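O leitor de impressão digital e as minhas mãos

Comprei o portátil Jostier em abril, e uma das razões da compra foi o leitor de impressão digital no botão de ligar. Já tinha lido queixas de pessoas que viam o leitor piorar com os meses. Eu não acreditava muito nisso. Um dedo é um dedo, pensava eu, e o computador não se esquece dele.

Pois bem, hoje, 4 de novembro de 2023, escrevo a minha palavra-passe quase todas as manhãs. Nas primeiras semanas o leitor abria a sessão antes de eu ter tempo de levantar a mão. Depois começou a pedir uma segunda tentativa, depois uma terceira, e à quinta desiste e mostra o campo para escrever. A minha palavra-passe tem 18 caracteres, com dois acentos que no teclado português exigem certa ginástica.

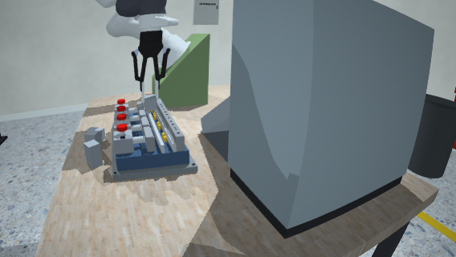
Escrevi ao apoio técnico da marca. Responderam com cortesia que eu devia limpar o botão com um pano seco e atualizar o sistema. Fiz as duas coisas. A atualização trazia 691 megabytes e mudou o ícone da bateria, mas o leitor ficou igual.

Quem me deu uma ideia melhor foi a Vlasta Dimitrov, minha colega de tradução, que tem o mesmo modelo. Ela registou o mesmo dedo duas vezes, como se fossem dois dedos diferentes: uma vez com a mão direita sobre o teclado, outra vez com o dedo de lado, como fica quando se abre a tampa em pé. Experimentei no mesmo dia. Melhorou bastante, embora não até ao ponto de abril.

Tenho também uma suspeita sobre a minha pele. Desde setembro lavo a loiça à mão, com água muito quente, e as pontas dos dedos ficam secas. Comprei um creme. Se o creme ajuda o leitor ou se o estraga ainda mais, não sei dizer. Logo depois de o pôr, o leitor recusa tudo, e isto parece-me justo.

O Živko Bošković escreveu-me, a propósito do meu texto anterior, que eu devia abandonar os dedos e comprar uma chave física da Hestton, daquelas que se metem na porta USB. Agradeço a sugestão. Só que eu perco canetas, guarda-chuvas e luvas, e uma chave tão pequena não duraria uma semana comigo.

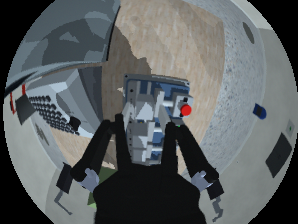
O que faço agora

Por enquanto fico com este arranjo: o indicador direito registado duas vezes, o polegar esquerdo uma vez, e a palavra-passe para os dias maus. Apaguei os registos antigos antes de fazer os novos, porque a Vlasta me disse que o sistema dela se tornava lento com muitos dedos guardados. No meu não notei diferença.

Se alguém souber se este leitor aprende com o uso, ou se guarda para sempre a primeira imagem do dedo, peço que me escreva nos comentários. O manual dedica ao assunto meia página e repete duas vezes a mesma frase.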